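Datby (software)

Datby is a software package for planning and executing grasps with two-finger grippers. It takes wrist-camera images as input and produces short sequences of gripper poses and finger widths. The first version was written by Venkatesh Kurup at Jalent as a replacement for the grasp module in Vindex, and it was released on June 28, 2023.

Architecture

Datby runs as three processes: a perception node, a planner and a width controller. The perception node segments the area between and ahead of the fingertips and marks each region as object, support surface or finger. Finger regions are masked before planning. The mask is computed per image — a fixed mask failed once the foam pads began to wear and their outline changed.
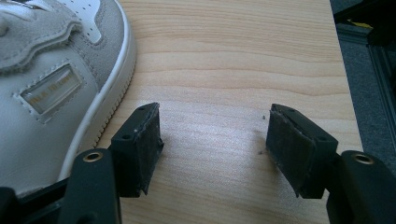
Wrist view with a sneaker at upper left and the foam-padded fingertips open over a wooden tabletop.

The planner samples 200 candidate grasps per image and scores them on reach, clearance from the support surface and expected contact area. Shoes are a common test object in Datby's documentation, as a single shoe may combine smooth leather, suede and a ribbed rubber sole. The width controller runs separately and can stop a closing motion without waiting for the planner.

Training data

The default perception model was trained on 3000 labeled images, of which 324 were held out for validation. Eimear Dolan later added a labeling tool, Fujimoto, that proposes finger outlines from the previous image in a sequence.

Limitations

Glossy surfaces can produce false object regions where light reflects off the finish. Transparent objects are not supported.

See also

Grasp planning
Visual servoing
Vindex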